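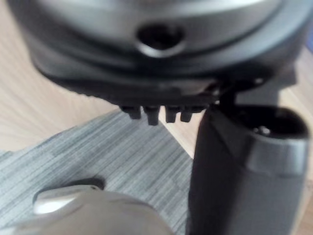

The Stitevlow wrist camera kit mounts one small camera behind each gripper of a two-arm robot and sends both streams to the Cuserar recorder. This page covers installation, focus, exposure and a first check task with a cabinet. A correctly seated camera always sees part of its own hardware. The row of small black teeth under the gray housing should be in view, and the dark cylinder should take up the right side. If the cylinder is missing, the bracket has been turned one notch too far. Soft focus on the housing is normal, as the lens is set for the work surface beyond it.

What you need

Kit 2492 (two cameras, two brackets, two cables)
Hex driver, supplied
Cuserar recorder, installed on the robot's host computer
A cabinet with hinged doors and a mid-height shelf
Two file binders or similar flat objects

The kit is sold through Barros and does not include a head camera. Cuserar accepts most head cameras that already work with the host.

Step 1. Mount the brackets

Power down the arms. Slide each bracket onto the wrist from the open side and start both screws by hand. Tighten them evenly. The bracket should not shift when you push it sideways with a thumb.

Route the cable along the outside of the forearm and leave slack at the wrist joint. Turn the wrist by hand through its full range before you fasten the last clip. A cable that pulls tight at either end of travel will work its connector loose within a few sessions.

Step 2. Connect the recorder

Plug both cables into the host, then power up. Open Cuserar, go to Sources and add each camera on port 1104. Name them left and right from the robot's point of view. The recorder does not check the names, and swapped streams are tedious to repair later. 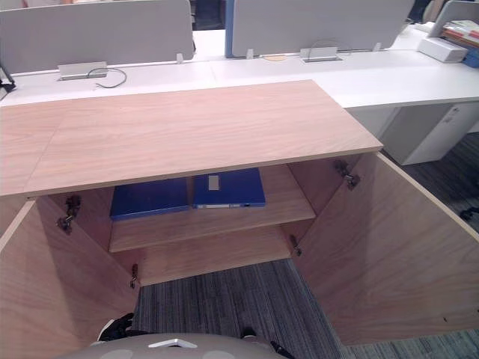

Add the head camera as the third source. Set it as the clock reference. The wrist streams will follow it, and the status line should change from Free to Locked.

Step 3. Set focus

Hold a printed page 300 mm in front of the lens and turn the focus ring until the text is sharp. Lock the ring with the small set screw. Do not focus on the fingertips. With the lens set that close, shelves and handles blur during the approach, when the operator needs them most.

Step 4. Run the check task

Park the robot facing the cabinet with both doors within reach. Place the binders flat on the shelf. Start recording, then open one door, withdraw the arm, and open the other.
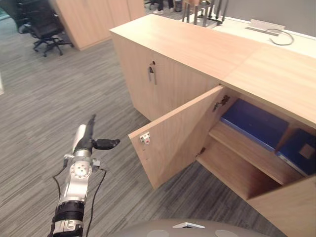
Keep the elbow clear of the door edge on the way back. If the gripper slips off the door, stop the arm and reset by hand. Repeat the task 5 times and keep every take, including the failed ones.

Step 5. Check exposure

Auto exposure ships turned on. It meters the full image, and the dark housing counts toward the average, so bright ceilings and white walls tend to wash out.

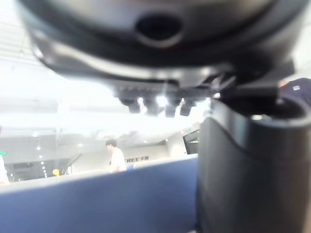
Open the camera's Metering tab and draw a mask over the housing. Save the mask separately for each wrist. If the background is still too bright, lower the target by one step and run the task again.

Known limits

Masks are lost when the camera firmware is updated. Export them first. The Ekville bench stand does not fit this bracket; use the older plate or mount the camera directly on the arm.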